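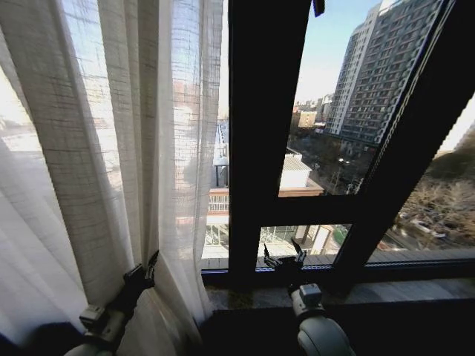
Daylight through a sheer curtain.

Category: Travel Tips > City Passes

The Lamidstead City Pass: Your Questions

Is the pass worth buying?
For most weekend visitors, no. It costs 70 for two days, and the brochure promises entry to 18 attractions. Try getting to more than five. Two of them are across the river in Durnau, and the ferry ticket isn't included.

Which attractions would I really use it for?
The Rantala Museum and the castle tower. Add up those two at the door before you order anything. Several of the others are free to walk into anyway, a fact the brochure leaves out.

Does "skip the line" mean what it says?
At the museum, sort of. You skip the ticket line and then stand in the security line with everybody else. Fumiko Sakai, who updates this page, waited 40 minutes with a pass in her hand in January.

What about the hotel bundle?
Skollard sells the pass with a room and calls it a saving. Price the same room by itself first. Ask which side of the building it's on, too – "city view" covers a lot of ground in their listings.

Can I get a refund?
Only if the pass hasn't been activated. The app activates it when you book your first time slot, even if you never show up. Read that part twice.

Is everything open on Sunday?
The tower isn't. The pass clock keeps running.

They claim 1,000 happy reviews. Should I trust them?
I read 117 of them. A good many were written before the person had taken the trip, and plenty more were about the hotel breakfast. Make of that what you will.

So who should buy it?
People staying near the museum who like early starts and don't mind a schedule. If you want a slow lunch, pay at the door.

Questions go to Sinéad Hayes through the contact form.

We use cookies to improve your visit. By continuing to browse you accept our cookie policy.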